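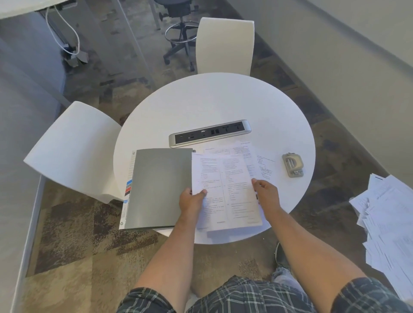 I bought the Prakden traffic counter in May, after the third public works meeting in a row where somebody from the town told us there was "no data" on Oakley Street. Fine, I thought, I'll get you some data. It cost me $189 plus shipping, and I've had it strapped to the utility pole bracket by my driveway ever since (with permission, which took longer to get than the counter did).

If you haven't seen one, it's a gray plastic box with a radar sensor in the front and a battery in the back. It points at the road and logs every vehicle that goes by, with a time and a speed. No camera, no license plates. A few of my neighbors worried about that, so I'm mentioning it early.

Setup was easier than I expected! You download the app, type in the speed limit, tell it how far back from the curb you are, and then walk around the block so it has something to ignore. The straps are good. The bubble level on top is tiny and I needed my reading glasses for it, and if the box tilts even a little you start losing cars in the far lane. I lost a whole Sunday that way before I figured it out.

What I really wanted to know was how bad the morning cut-through is, you know, everybody dodging the light at Letness Road. So here is what I got on a regular school day: 278 vehicles between 7 and 8 a.m. On a residential street with no sidewalk on one side! I checked it against my own count with a clicker and a folding chair the next morning, half an hour each way, and I was never more than 4 off. I'm pretty sure a couple of those were my fault, I was drinking coffee.

Speeds I'm a little less sure of. My husband drove past at a steady 25 over and over, and it mostly said 25 or 26, but once it gave him 31 and he was very offended. Big trucks seem to confuse it. Bikes get counted sometimes and sometimes not, so if you're trying to make a case for a bike lane I would look at something else, or sit out there with a clicker like I did.

Battery life is listed as 10 days and I get that in warm weather. It charges overnight with a regular phone cable. I wish you could swap the battery, because while it's on my kitchen counter charging it is obviously not counting anything, and my spreadsheet has a hole in it every time.

The app is my biggest complaint. The charts look nice but you can't change them, and the export button is buried under "Account," of all places. The file comes out with military time and no headings. I spent an entire evening getting it into shape. Leanne Crabtree on the next block bought the Plutavov version, which costs more, and hers emails a clean weekly report that you could hand straight to the council. I was jealous. On the other hand, hers wants a subscription after the first year and mine doesn't, and hers is too heavy for the straps, so it has to be bolted to a post.

Did it change anything? Well, the traffic engineer took my numbers, asked decent questions, and said the town would put its own tubes down before they'd talk about speed humps or a turn restriction. I'd have liked more than that, but Oakley is now on the study list and it wasn't before.

I'd give it four stars. Great for counting cars, good enough on speed, annoying app. If your neighborhood group can split the price, do that and pass it around from street to street. Mine goes over to Leanne's end next so we can see if the two boxes agree with each other, and I'll update this when they do or don't.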